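Sorting out the mugs

I have been putting off the mug cupboard since February. It is the one above the kettle, two shelves, and for a while now you have had to open it with one hand up in case something came out at you. Last night I finally took everything down and decided what stays.

Mugs on a wooden table, the small white one with the dark rim among them. 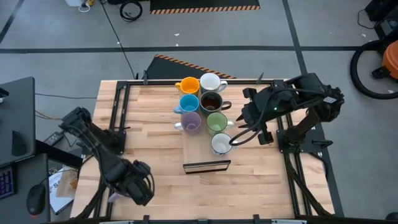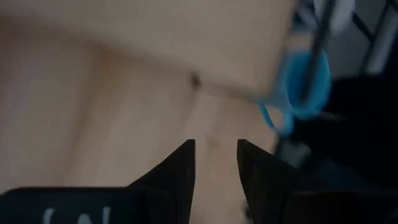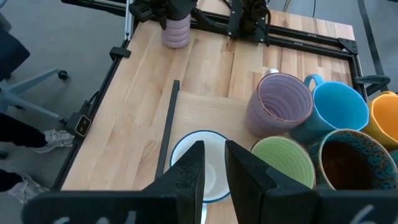

My rule going in was simple. A mug could stay if I had drunk out of it in the last month. I thought that would deal with most of the problem and it did, although I made a couple of exceptions which I will come to.

Some background, for anyone who wonders how one household ends up like this. I bought a set when I moved in. Then I was given a few. Then I had the job at Cordero, where everyone got a mug in their first week and another one when the logo changed, and I brought both home in the same box as my desk lamp. After that my aunt moved to a smaller flat and asked if I could use some crockery. I said yes without asking how much crockery. There were 21 mugs in the cupboard by the end. I live with one other person and he drinks out of a glass.

The Cordero ones went first. They were perfectly good mugs but the handles were too small to get more than two fingers through, and if the tea was hot you ended up with your knuckles against the side. I had been avoiding them for years and washing around them. One has gone to the shed for pencils and the other is in the charity box.

Next were the tall ones. I know people like a tall mug. Ours don't fit under the coffee machine, and in the dishwasher they stop the top rack from sliding in properly, so you think it has gone in and then the spray arm knocks against it for an hour. All the tall ones are out.

I was less sure about enamel. It is light and you can drop it, and I take one camping every summer. Against that, the rim gets too hot to drink from when the tea is fresh, and by the time the rim has cooled so has the tea. It also can't go in the microwave, and I am someone who reheats a cup of tea more often than I should admit. I have kept one and put it with the camping things, where it should have been in the first place.

Stoneware is what I actually use. A thick wall keeps the tea warm for longer and I like the weight of it. The things I check now are whether the handle takes three fingers, whether the inside is smooth enough to get clean, and whether the bottom has a rough ring on it. A rough ring will scratch a table. I have one table with the marks to show for it and I have been told sandpaper will take the roughness off the mug, wet and very fine, a few turns on a flat surface. I haven't tried it yet.

On colour I went back and forth. I used to think a kitchen looked better if everything matched, and I did once nearly buy a full set in grey. I'm glad I didn't. With odd colours everyone knows which mug is theirs, and when people come round you aren't all standing in the kitchen trying to remember who put theirs down by the toaster. Phong Quách, who I shared a house with for two years, had this worked out long before I did. Everyone in that house had a colour and if yours was dirty you washed it. I still reach for a green one without thinking.

Tea stains took up most of the evening. I had expected to throw a few mugs out for being brown inside and every one of them came clean with bicarbonate of soda and a damp cloth. You need less water than you think, just enough to make a paste. The ones with ridges inside took longer and I used an old toothbrush. Coffee came off more easily than tea.

As for the exceptions, I kept one with a chip in the foot because the chip is nowhere near your mouth, and I kept a very ugly brown one that came from my aunt. I didn't drink out of it once last month. It was always on her draining board and I wasn't ready.

What stays is now on the lower shelf, one deep, with the handles all pointing the same way. The upper shelf has the teapot and the jug, which used to live on top of the fridge. I have wiped the shelves and put down a bit of liner from the roll I bought for the drawers and never finished.

The charity box is by the front door. I want it gone by the end of the week, before I start taking things back out of it. The next job is the plastic tubs, and I already know there are more lids than tubs.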